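Furlow Packing Services
Automation review group, minutes
Fri 28 September, upstairs meeting room

Present: Harvey Fehr (chair), Sheyla Guzmán, Dirk Wunderlich, Norbert Baláž
By phone, items 2 to 4: Ratree Saengthong (Vummont)
Minutes: Norbert Baláž

1. Minutes of the last meeting
Accepted with one correction. The trial license for the Vummont simulation kit covers 2 workstations, not one. Dirk has the second one installed and it runs the same version as the first.

2. Vummont kit, status of the trial
Sheyla reported on the tabletop task set. The kit comes with 47 ready-made tasks and an editor for building new ones. Her group has kept to the pick-and-place tasks, as these are closest to what the packing benches do. Each task is run in simulation 200 times with the positions of the objects changed between runs, and the kit writes a log of every attempt.

Harvey asked that the logs be kept until the review is finished. Dirk said disk space is fine for now but that the video output should be turned off for overnight runs.

Sheyla then went through the bowl task, where the layout is a bowl with a piece of painted pottery in it and a pink cube beside it on a plank tabletop. The worn wood texture is one of the stock surfaces. Norbert asked if plain surfaces could be used as well. They can, and Sheyla will add one to the next batch so the results can be compared.

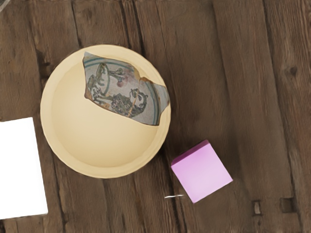 Can the kit be used before we have bought an arm?
All of the simulated tasks run without any hardware connected, and the arm model is chosen from a list in the settings. An arm is needed only for the transfer tests, which are a separate part of the package.

Dirk wanted it noted that the transfer tests are the part we know least about. Ratree said Vummont can lend a controller for them but not an arm. Harvey will ask Brabec if theirs is free.

3. Objects and scanning
Norbert raised the question of our own items. Most of what goes across the benches is ceramics and glass in odd shapes, and the stock library is heavy on cubes and cans. Ratree explained that customers can import scanned objects, up to 500 per license. Scans need to be closed meshes. Thin edges give trouble with contact and may have to be thickened by hand in the editor.

Sheyla has tried one import, a small jug. The handle came in filled solid. Ratree asked for the file and will look at it.

There was some discussion of weight. The kit assigns a default weight to every import, and Dirk thought this was too light for stoneware. It can be changed per object. Agreed that Norbert will weigh the items on the bench list and enter the values himself.

4. Cost and support
Ratree went over the license terms. Support is by email during the trial and by phone after purchase. Updates are included for the first year. Harvey asked for the renewal price in writing, as the quote we have covers the first year only.

Harvey also asked how the Morico package compares. Dirk has the Morico brochure but no trial copy. He finds their editor easier to follow from the screenshots, but it does not list scanned imports as a feature. Left open until he hears back from their sales office.

Ratree left the call at this point.

5. Decision on the trial
Sheyla was in favor of buying now. Dirk and Norbert preferred to see at least one transfer test first. Harvey agreed with the second view. The trial continues on the present terms and the purchase is held over until the transfer test has been done. If it is bought, the budget line opens in April.

Actions
Sheyla: plain surface for the next batch; send jug file to Ratree
Dirk: turn off video output on both workstations; follow up with Morico
Norbert: weigh bench items and enter values
Harvey: ask Brabec for use of their arm; get renewal price in writing

6. Other business
The key to the upstairs storeroom is missing again. Please check coat pockets.

Next meeting to be set by email once Brabec has replied.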